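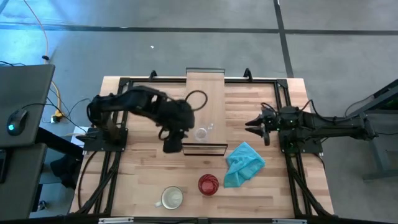 The glass, the red cup and the mug, before the shelf

Aroha Henare loved a shelf more than anyone in Clarside, and she'd waited 29 days for this one. "Look at it!" she said. "Wood on top, black metal legs, and room underneath for the short cups!"

Kane Wihongi looked. He'd come over from Wedilmont for a cup of tea and had so far been given a cloth.
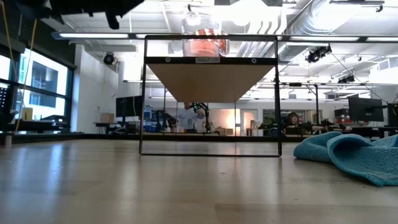

Cups had always been the trouble in that house. Aroha's mum had kept them by colour, her nan by who was allowed to use them, and Kane simply put them down wherever he finished drinking. A clear glass jar had already gone up on the shelf, with something orange-red inside, and Aroha was thrilled with it – properly thrilled, hands clasped and everything.

"Now the red one," she said. 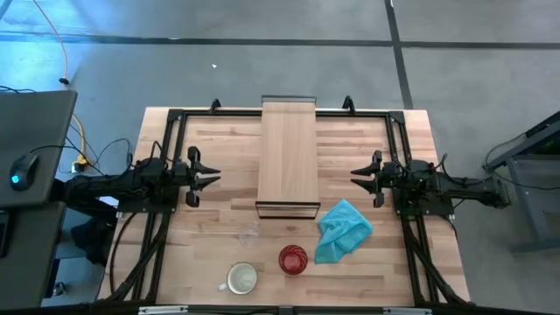

Red cup, blue towel, long pale board

"It's my favourite," said Kane. "Where does it go?" 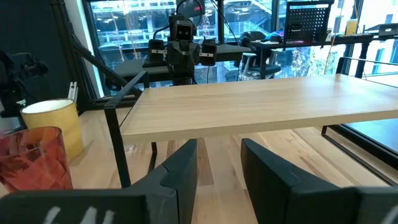 "Does a favourite cup go on top or underneath?"

"On top, at the front, where you can grab it half asleep."

He thought that was a marvellous rule. He went off to put the kettle on, humming, and Aroha moved the mug over one more time.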